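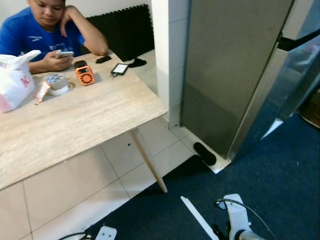 Call for Participants: Family Stories from the Variety Stage
Posted 2019-01-23

Rumidon Oral History Project is looking for people who grew up with a parent or grandparent in live comedy, vaudeville, tent shows or early radio. We want to record your memories of them at home and at work. The recordings will go into our public collection, and parts of them will be used in an audio series made by Ramalho Audio.

Your relative does not have to have been famous. Many of the performers we are interested in never had their names on a poster. Jugglers, stooges, piano players, ventriloquists, announcers and chorus dancers all count, and so do people who worked one season and then went home to run a feed store.

Who can take part

You must be 18 or older and be the child, stepchild, adopted child or grandchild of the performer. If you learned of the relationship later in life, you are welcome to apply. We do not ask for DNA results or a birth certificate. We do ask you to tell us what you know first hand and what you were told by others, so that we can mark it that way in the catalog.

You do not need to own letters, programs or photographs. If you have some, bring up to 22 items and we will scan them while you wait. Originals go home with you the same day.

What is involved

One phone call before the session, to go over dates and places.
One recorded interview at the Gurkeck Building, second floor. Plan on 3 hours, with breaks. There is an elevator.
A written transcript, mailed to you afterward. You may correct names and spellings and may ask for passages to be closed to the public.

Interviews start in February. Evening sessions are available. If you cannot travel, say so in your application and we will try to set up a session by phone. The sound is not as good, but we have used it before.

Payment

Each participant receives $400 after the interview is finished. Parking at the Wemura Street lot is paid by the project. We cannot cover hotel stays or airfare. A family member may sit in with you, but only one payment is made per interview.

The collection now holds 134 interviews. We are short on circus and medicine show families, and on anyone whose relative worked in theaters in the smaller mill towns.

How to apply

Send a letter of no more than one page to Rumidon Oral History Project, Gurkeck Building, second floor. Include your name, a daytime phone number, the performer's real name and any stage names, and the years they worked if you know them. Please do not mail original photographs or recordings with your letter.

Applications are read in the order they come in. We reply to every letter, including those we cannot take up this year.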